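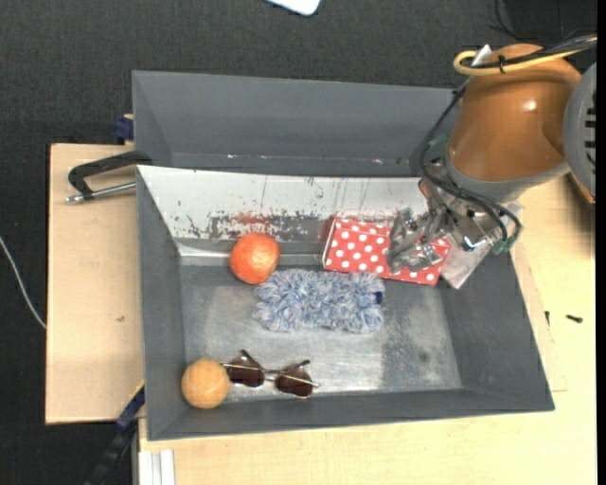
가정에서 나오는 잡동사니는 분류 기준을 세우기가 까다로운 대상이다. 부엌 용품이나 문구류처럼 쓰임새가 한곳에 모이는 물건은 보관 장소도 대체로 정해져 있지만, 현관 선반이나 거실 탁자 위에 쌓이는 물건은 재질도 크기도 용도도 서로 다르다. 선행 연구는 이런 물건을 흔히 '기타'로 묶어 분석에서 제외하였다. 본 연구는 제외되어 온 이 묶음을 주된 대상으로 삼았으며, 서로 관련이 없는 물건이 얕은 통 하나에 함께 놓인 상태를 '혼재 상태'라고 부른다. 그림 2의 통이 그러한 경우로, 붉은 바탕에 흰 물방울무늬가 있는 종이 상자와 오렌지, 파란색과 흰색이 섞인 보풀 있는 편물, 황갈색 공, 둥근 렌즈의 선글라스가 한 바닥 위에 놓여 있다. 상자와 오렌지는 뒤쪽에 있고 편물은 가운데를 가로지르며, 공은 선글라스의 왼쪽 가장자리와 조금 겹친다. 용도만으로 보면 이 물건들을 한데 묶을 이름은 마땅치 않다. 그러나 다루는 방식으로 보면 사정이 달라진다. 과일과 공은 둥글다는 점에서 가깝고, 선글라스는 다리가 펼쳐져 있어 주변 물건과 닿기 쉬우며, 편물은 모양이 일정하지 않다.

이 절에서는 물건의 선정, 통의 조건, 분류 항목, 기록 절차를 차례로 기술한다. 분류 결과의 통계적 처리는 다음 절에서 다룬다.

3.1 물건의 선정

물건 목록은 43가구의 현관, 거실, 침실 서랍에서 작성한 소지품 기록을 바탕으로 만들었다. 기록은 Dörte Nolte가 맡았고, 가구 구성원이 직접 적은 이름을 그대로 옮긴 뒤 같은 물건을 가리키는 말을 통일하였다. 예를 들어 '안경', '색안경', '선글라스'는 처음에 따로 기록되었으나, 도수 유무를 확인할 수 없는 경우가 많아 목록에서는 '안경류'로 합쳤다. 반면 '목도리'와 '수건'은 둘 다 천이지만 두께와 접히는 방식이 달라 합치지 않았다.

정리 후 남은 물건은 134점이다. 이 가운데는 값이 비싸거나 깨지기 쉬워 반복해서 다루기 어려운 것이 있었으므로, 크기와 무게가 비슷한 다른 물건으로 대체하였다. 대체품은 원래 물건과 같은 동작으로 집을 수 있어야 한다는 조건만 두었고, 색이나 무늬는 맞추지 않았다. 색을 맞추지 않은 것은 분류 기준에 색을 넣지 않았기 때문이지만, 뒤에서 서술하듯이 무늬는 분류하는 사람의 판단에 예상보다 큰 영향을 주었다.

편물과 천 종류는 Trultotex에서 구입한 견본과 가정에서 쓰던 것을 섞어 사용하였다. 새 견본은 접힌 자국이 뚜렷하고 모서리가 잘 맞아 실제 가정의 물건과 차이가 있었다. 따라서 견본은 모두 한 차례 세탁하여 말린 뒤 목록에 넣었다. 세탁 후에도 풀기가 남은 견본은 제외하였다. 털실로 짠 물건은 세탁하면 길이가 줄어드는 경우가 있어, 치수는 세탁 전이 아니라 세탁 후에 쟀다.

과일은 목록에 넣을지를 두고 논의가 있었다. 과일은 시간이 지나면 상하므로 같은 물건을 계속 쓸 수 없고, 엄밀히 말해 보관 대상이라기보다 소비 대상에 가깝다. 그럼에도 가구 기록에서는 과일이 열쇠나 우편물과 함께 놓여 있는 사례가 거듭 나왔다. 식탁이 아닌 현관 선반에 귤이나 사과가 놓여 있는 경우가 그러하다. 이런 사례를 빼면 혼재 상태의 중요한 특징, 곧 오래 두는 물건과 곧 없어질 물건이 섞인다는 점을 놓치게 된다. 과일은 껍질이 단단한 것으로 한정하고, 물러진 것은 같은 종류로 바꾸었다.

공은 형태가 단순하여 선정에 어려움이 없을 것으로 보았으나, 가구 기록에 적힌 공은 쓰임이 다양하였다. 아이가 가지고 노는 공, 반려동물의 장난감, 손 운동용 공이 모두 '공'이라는 말로만 적혀 있었다. 목록에서는 용도를 나누지 않고 지름과 표면의 매끄러운 정도만 기록하였다.

3.2 통의 조건

통은 벽이 낮고 옆면이 바깥으로 기울어진 것을 썼다. 가정에서 흔히 쓰는 바구니나 서랍은 벽이 곧게 서 있는 경우가 많다. 벽이 곧으면 물건이 벽에 기대어 서기 쉽고, 특히 상자류는 세워진 채로 남는다. 옆면이 기울어 있으면 둥근 물건이 벽을 타고 오르지 못하고 바닥으로 돌아오므로 물건끼리 만나는 일이 잦다. 예비 조사에서는 두 형태의 통을 모두 사용하였고, 본 조사에서는 물건이 바닥에 넓게 퍼지는 쪽을 택하였다.

통의 색은 회색 계열로 한정하였다. 밝은 색의 통은 종이 상자나 흰 천의 윤곽을 흐리게 하고, 어두운 통은 안경다리처럼 가는 부분을 찾기 어렵게 한다. 회색은 어느 쪽에도 가장 좋은 조건은 아니지만, 특정 재질에 크게 불리하지 않았다.

사용 흔적이 있는 통도 제외하지 않았다. 그림 2의 통은 바닥에 긁힌 자국이 있고 가운데 부근이 조금 더 밝게 닳아 있으며, 뒷벽 아래쪽에는 적갈색 얼룩이 퍼져 있다. 집에서 쓰는 수납 용기도 오래 쓰면 표면이 고르지 않게 된다. 예비 조사에서 얼룩이 물건의 위치 판단을 방해한 사례는 드물었고, 방해가 된 경우는 얼룩과 물건의 색이 비슷할 때로 한정되었다. 렌즈가 갈색인 안경류가 대표적이다. 이런 경우 기록지의 비고란에 '배경과 유사'라고 적고 분석에서는 따로 표시하였다.

통이 움직이면 물건의 간격이 바뀌므로 탁자에 고정하는 것을 원칙으로 하였다. 고정에는 클램프를 사용하였다. 접착테이프는 떼었다 붙이는 과정에서 통이 조금씩 밀려 적합하지 않았고, 미끄럼 방지 천은 무거운 물건을 한쪽에서 들어 올릴 때 통이 따라 기우는 문제를 막지 못하였다.

3.3 물건을 놓는 방법

물건을 통에 넣는 방법은 결과에 직접 영향을 준다. 하나씩 간격을 두고 놓으면 분류는 쉬워지지만 실제 가정의 상태와 멀어진다. 한꺼번에 쏟으면 실제 상태에 가까워지는 대신 같은 조건을 다시 만들 수 없다. 본 조사에서는 절충안으로 물건을 정해진 순서에 따라 손으로 내려놓되, 놓을 위치는 정하지 않았다.

순서는 넓은 물건, 형태가 변하는 물건, 둥근 물건, 가는 부분이 있는 물건 순으로 하였다. 상자류를 먼저 놓으면 바닥의 한 면이 가려지고, 그다음에 놓는 천이 남은 공간의 모양을 결정한다. 둥근 물건은 앞서 놓인 물건에 막혀 멈추는 경우가 많았다. 안경류를 마지막에 놓은 것은 눌려 휘는 일을 피하기 위해서였다. 다만 순서를 이렇게 고정하면 안경류가 다른 물건 아래에 깔린 상태는 얻을 수 없다. 가구 기록에서는 안경이 우편물 아래에 있는 사례가 적지 않았으므로, 이 점은 본 조사의 한계에 해당한다.

안경다리는 접은 상태와 편 상태를 모두 인정하였다. 가구 기록에서는 벗은 그대로 올려놓아 다리가 펴진 경우가 더 자주 적혀 있었다. 다리가 펴지면 차지하는 자리가 넓어지고 다리 사이에 다른 물건이 들어갈 수 있다. 천의 올이 경첩에 걸리는 일도 있었는데, 특히 보풀이 긴 편물에서 그러하였다. 걸린 경우에는 두 물건을 떼지 않고 그대로 두었으며, 분류할 때 '얽힘'으로 표시하였다.

3.4 분류 항목

분류 항목은 3가지로 두었다. 첫째는 '고정형'으로, 집어 올려도 모양이 변하지 않고 평평한 면이 있는 물건이다. 종이 상자, 책, 납작한 용기가 여기에 속한다. 둘째는 '구름형'으로, 모양은 변하지 않으나 놓인 자리에서 굴러갈 수 있는 물건이다. 공과 둥근 과일, 원통형 병이 속한다. 셋째는 '변형형'으로, 집는 위치에 따라 모양이 바뀌는 물건이다. 천, 편물, 끈, 비닐봉지가 속한다.

이 항목은 Till Hamann이 Judel 과제에서 사용한 초안을 고친 것이다. 초안에는 재질 항목이 따로 있어 종이, 금속, 섬유, 식품을 구분하였다. 그러나 재질은 정리 장소를 정하는 데에는 도움이 되어도, 통 안에서 물건이 어떻게 놓이고 어떻게 꺼내지는지를 설명하지 못하였다. 얇은 종이와 두꺼운 종이 상자는 같은 재질이지만 다루는 방식이 다르고, 과일과 공은 재질이 다르지만 통 안에서의 움직임은 비슷하다. 재질은 부가 정보로만 남겼다.

안경류는 어느 항목에 넣어도 설명이 충분하지 않았다. 렌즈와 테는 형태가 변하지 않으나 다리는 움직이고, 평평한 면이 없으면서 구르지도 않는다. 논의 끝에 고정형에 넣되 '가동부 있음'을 함께 적기로 하였다. 가위, 집게, 접이식 자도 같은 방식으로 처리하였다. 별도 항목을 만들자는 의견도 있었으나, 해당하는 물건이 적어 항목 간 비교가 어려워진다는 이유로 채택하지 않았다.

종이 상자 가운데 비어 있는 것과 내용물이 있는 것도 처음에는 나누려 하였다. 겉으로 보아서는 둘을 구분할 수 없고, 분류하는 사람이 들어 보고 나서야 판단을 바꾸는 일이 생겼다. 판단 시점이 물건마다 달라지는 것을 막기 위해 내용물의 유무는 분류에 반영하지 않았다. 뚜껑이 열려 내용물이 나온 상자는 그 회차에서 제외하였다.

3.5 기록 절차

분류는 2명이 각각 진행하였다. 두 사람은 같은 상태의 통을 보고 서로의 기록지를 보지 않은 채 물건의 이름, 항목, 이웃한 물건을 적었다. 이웃은 서로 닿아 있는 물건으로 정의하였다. 일부가 겹쳐 있는 경우도 닿은 것으로 보았으나, 위에서 보았을 때만 겹치고 실제로는 떨어져 있는 경우는 포함하지 않았다. 이를 확인하려면 옆에서 보아야 하므로 기록자는 통의 앞쪽과 옆쪽에서 한 번씩 관찰하였다.

이름은 기록자가 떠오르는 대로 적게 하였다. 목록의 이름을 미리 주면 기록이 고르게 되지만, 기록자가 목록에 맞추어 물건을 보게 되는 단점이 있다. 자유롭게 적은 이름은 물건에 따라 편차가 컸다. 오렌지와 공은 대부분 한 가지 이름으로 적혔다. 길쭉하고 보풀이 있는 편물은 '인형', '양말', '걸레', '목도리'로 갈렸고, 같은 기록자가 회차에 따라 다른 이름을 적기도 하였다. 이름이 갈려도 항목은 거의 언제나 변형형으로 일치하였다. 이름보다 항목이 안정적이라는 점은 본 조사에서 되풀이하여 나타난 경향이다.

무늬가 있는 상자는 그 반대의 경향을 보였다. 물방울무늬 상자를 '선물 상자'로 적은 기록자는 이를 다른 상자보다 조심스럽게 다루었고, 꺼내는 순서에서도 앞에 두었다. 무늬 없는 상자는 '빈 상자' 또는 '포장 상자'로 적히고 뒤로 밀리는 일이 많았다. 두 상자의 크기가 비슷한 경우에도 차이는 남았다. 3.1에서 대체품의 무늬를 맞추지 않은 것은 이 점에서 아쉬운 결정이었으며, 후속 조사에서는 무늬의 유무를 조건으로 넣을 예정이다.

기록이 일치하지 않은 물건은 회차가 끝난 뒤 두 기록자가 함께 확인하였다. 합의가 이루어지면 합의한 항목을 쓰고, 이루어지지 않으면 두 기록을 모두 남겼다. 남은 불일치는 대체로 구름형과 고정형의 경계에서 나왔다. 눕힌 병은 구를 수 있으나 옆의 물건에 막혀 있으면 움직이지 않으므로, 한 사람은 물건 자체의 형태를 보고 다른 사람은 놓인 상태를 보고 판단한 것이다. 이후에는 통 안의 상태와 관계없이 물건이 빈 탁자 위에 놓였을 때를 기준으로 삼도록 지침을 고쳤다.

3.6 꺼내는 순서와 임시 자리

물건을 꺼내는 순서는 지정하지 않았다. 기록자들은 대체로 다른 물건과 닿지 않은 것부터 꺼냈고, 그다음에는 손에 걸리는 것이 적은 둥근 물건을 골랐다. 천은 위에 놓인 물건이 없으면 일찍 꺼내졌지만, 한쪽이 눌려 있으면 끝까지 남는 경우가 많았다. 천을 먼저 당기면 옆의 둥근 물건이 굴러 이웃 관계가 바뀌었다. 이웃 관계가 바뀐 시점은 기록지에 빗금으로 표시하였다.

꺼낸 물건을 둘 임시 자리는 탁자의 한쪽에 마련하였다. 임시 자리에 칸을 나누지 않은 회차에서는 기록자가 스스로 무리를 만들었다. 과일은 거의 예외 없이 다른 물건과 떨어진 곳에 놓였다. 안경류는 천 위에 올려두는 사례가 있었는데, 렌즈가 긁히지 않게 하려는 행동으로 해석된다. 통 안에서는 서로 관련이 없던 두 물건이 임시 자리에서 짝을 이룬 셈이며, 이런 짝은 재질이나 용도에 따른 분류표에는 나타나지 않는다. Nolte가 Toledo에서 수행한 앞선 조사에서도 서랍을 비우는 사람이 부드러운 물건을 받침으로 먼저 깔아 둔 사례가 보고되었다.

칸을 나눈 회차에서는 Flerereo 칸막이를 사용하였다. 칸의 크기가 모두 같아 길이가 긴 천은 접어야 들어갔고, 접는 데 걸린 시간이 분류 시간에 포함되었다. 칸이 있으면 무리의 경계는 분명해졌지만, 기록자가 빈칸을 채우려고 물건을 나누는 경향도 함께 나타났다. 공과 과일을 같은 칸에 넣었다가 남은 칸을 보고 다시 나눈 기록이 그 예이다. 이 때문에 칸을 나눈 회차와 나누지 않은 회차의 자료는 합치지 않고 따로 분석하였다.

모든 물건을 꺼낸 뒤에는 통의 바닥을 마른 천으로 닦고 남은 보풀을 제거하였다. 보풀은 편물을 사용한 회차마다 나왔으며, 그대로 두면 다음 회차에서 기록자가 물건의 일부로 오인할 수 있다. 과일을 사용한 회차에서는 껍질에서 묻은 자국이 있는지도 확인하였다. 닦아도 지워지지 않는 자국은 위치를 기록지의 도면에 옮겨 적고 그대로 사용하였다.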